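Budgeting for a small sorting arm at our repair and reuse room – what have we forgotten?

Posted by Branwen Price in Equipment and Planning

Hello everyone, and apologies in advance for the length. I've been putting this off for weeks while I tried to get my thoughts in order, and they're still not in order, so you're getting them as they come.
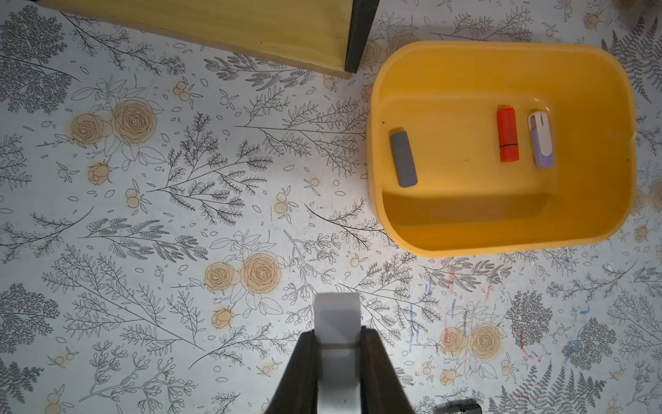
We run the reuse room in Vondcombe, in the old bank building, and a good share of what comes through our door is small stuff. People clear out a desk drawer and bring us the lot in a bag: USB sticks, erasers, adaptors, bits of chalk, keys, pens, little chargers for phones that went out of production years ago. The large donations are easy to deal with. The small ones eat up our afternoons, and I have one paid person two days a week and a tired pair of eyes (mine).

We've had the loan of a small tabletop arm over the winter and it has gone well enough that I've been asked to put together a proper budget for one of our own. The job we want it for is modest. It picks small items out of one tray and places them in plastic bins, one bin for anything that holds data and needs wiping, one for stationery, one for everything else. It doesn't need to be quick. If it plods along while we do the front counter I'll be delighted.

The seller we've been talking to is Nollow, who have quoted for the arm, the gripper, a wrist camera and a stand. What I can't work out is everything around the quote. I've written down a spare set of finger pads, and a line for bins, for which I have allowed $80, and then I rather ran out of ideas. Our Lungile says I should also put something in for the table itself, and I can't tell whether she's teasing me about the flowery tops we use or whether it's a real consideration. They're sturdy, they wipe clean (mostly – we had a children's craft morning with crayons and you can imagine), and I'm fond of them, but I'd rather hear it now than after the money is spent.

So, three things I'd love help with:

What should be in the budget that isn't on the seller's quote?
Does the tabletop matter, and do the bins?
How much of somebody's time should I set aside for getting it going? The brochure says "an afternoon" and I have owned a printer, so I don't believe it.

The application goes in at the end of October. Thank you all so much, you were wonderful about the dehumidifier.

Branwen

Pieter Matlala

Hi Branwen, lovely to see you on here again, and good on you for asking before you buy. We went through nearly the same exercise at Oten, where we sort small parts for the bike and sewing machine benches, and I've still got my spreadsheet with all its embarrassing corrections, so let me go through it while the kettle's on.

Start with the table, because Lungile is right and she may also be teasing you. Two separate matters get muddled together here. The first is whether it wobbles. Lean on the edge with your elbow and see whether a full cup of tea shivers. If it does, budget for a heavier bench or for bolting the arm to something that won't move, as a small wobble at the base becomes a big one out at the fingers. The second matter is the pattern. Some of these systems cope beautifully with a busy background and others get muddled by it, and it depends on how yours has been set up and what it was taught on. A black-on-white leaf print with roses all over it is a fair bit for a camera to look past when it's hunting for a small grey eraser. If yours has been managing on the flowery top, then I'd keep the flowery top! Changing the background once it's been working is exactly how we lost a fortnight. But if you have an arm coming fresh from the seller, ask them, and put down enough for a plain matt mat in a mid tone. It's a small line and it can sit there unspent.

Bins next. I have strong feelings about bins, as my family will confirm. Plastic with rounded corners is what we settled on, and yellow would do very nicely for grey or purple things, a bit less nicely for anything yellow or pale orange. What catches people out is the inside shape. If there's a step or a ledge part way down the wall, small things can end up resting against it at an angle, and then the fingers can't get on either side to lift them out again. If your arm only ever puts things in, you may never care. If it has to take them out at the wiping station, look for a flat floor and leave room between items. A memory stick lying hard up against the wall is a nuisance to grip from above, and the ones with a swivel cover are the worst, because the cover can turn while you're holding it.

Buy all your bins at once, too, and buy more than you need. We bought 6, broke one, and found the replacement was a shade different and a bit shallower, and that meant teaching the put-down height over again for the one bin. Your $80 might stretch if you're not fussy about brand, but I would want spares out of it.

Now the items that weren't on our quote at all, in the order they bit us:

Delivery and insurance in transit. Ours was a separate $298 and it arrived on the invoice like an uninvited uncle.
A proper power board with surge protection, and somebody to move a power point if yours is across the room.
Lighting. Afternoon sun came across our bench and everything cast a long shadow, and the arm was fine at nine in the morning and hopeless by three. A blind and one plain lamp sorted us out.
Finger pads. You've got a spare set down already, so well done. I'd make it two. The pale ones show the grime, and they want cleaning more often than you'd expect if people's drawers are as sticky as ours.
A computer that can keep up with it. Ask Nollow plainly whether one is included, and get the answer in writing.
A year of support after the first year. This is the one that committees strike out, so fight for it.

On time, I'd say the afternoon is true for getting it out of the box and waving. Getting it to do your job, with your bins, in your room, took us 7 weeks of part days. We weren't working at it solidly, and a good part of that was me being stubborn about where the bench went. But I'd put real hours in the budget under somebody's name, and I wouldn't let them be your paid person's counter hours, or you'll have a robot and a queue.

Happy to send you the spreadsheet. It has a tab called "regrets".

Pieter

Ha-rang Ahn

just get the cheapest arm and spend the rest on shelves. we had one at my last place and mostly used it to show visitors. plain white table worked ok for us, never tried a patterned one. also label your bins on the OUTSIDE, we put stickers in the bottom and they kept peeling up

Nandi Khumalo

I agree with nearly all of what Pieter has written, so I'll only add a few things from the grants side, having read rather a lot of these applications and written a few of the sorrier ones myself.

Branwen, please separate your budget into what you pay once and what you pay every year. It sounds obvious, and yet most small groups send in a single column, and the first thing an assessor wonders is who's paying for the second year. Once-only would be the arm, gripper, camera, stand, bench work, bins and delivery. Yearly would be support, pads, electricity, any software subscription and the hours of whoever keeps it going. Do ask about the software, by the way. When I helped the people at Romaniuk with theirs, the quote covered the first year and the renewal was tucked away in the terms, and we only found it because somebody had the flu and read the whole thing in bed.

I'd also think hard about the data side of what you're sorting. If memory sticks are one of your main categories, then the arm is only moving them from a tray to a bin, and a person still has to wipe them. An assessor will want to see that the bin for those is kept somewhere sensible and emptied on a schedule, with a lid and a lock once it leaves the bench. A lockable cupboard is a perfectly respectable budget line and it makes the whole application look more careful. I'd mention, too, that a wrist camera may be saving pictures of whatever's in front of it. Usually that's only the table and people's old erasers, but find out where the pictures are kept and for how long, and write a sentence about it.

Where I differ a little from Pieter is on buying spare everything at the start. If money's tight, I would rather see one spare set of pads and a contingency line than two of each part. Ten per cent is ordinary and won't raise an eyebrow. You may find you need something none of us has thought of, and a contingency can become anything, where a third stand can only be a stand.

And do measure the reach before you commit to the number of bins. Three bins plus a source tray is quite a lot to fit within comfortable reach of a small arm, particularly if you've also got a drawer or box on the bench. Cut the footprints out of newspaper and lay them on the table, then run a string from where the base will be. It costs nothing and it's a pleasant way to spend a lunch hour.

I wouldn't give up the flowery tops until you've had a proper conversation with the seller. Ask whether you could send them a few pictures taken over your own bench with your own bins on it, and have them tell you in an email what they think.

Nandi

Branwen Price

Oh, thank you, all three of you! I've split the columns and I already feel like a more responsible person. The delivery charge isn't on our quote either, Pieter, so I've written to Nollow about that and the computer in the same email. Yes please to the spreadsheet, regrets tab included.

Ha-rang, labels on the outside, noted, I had been about to do precisely the wrong thing.

Nandi, we did the newspaper this morning. Three bins fit if the tray goes on the left and I give up my spot for the tea things. Lungile has asked me to record that she was not teasing. I'll come back when I've heard about the software renewal, and in the meantime if anyone knows a reasonable place for lockable cupboards that will deliver to Vondcombe, I'm all ears.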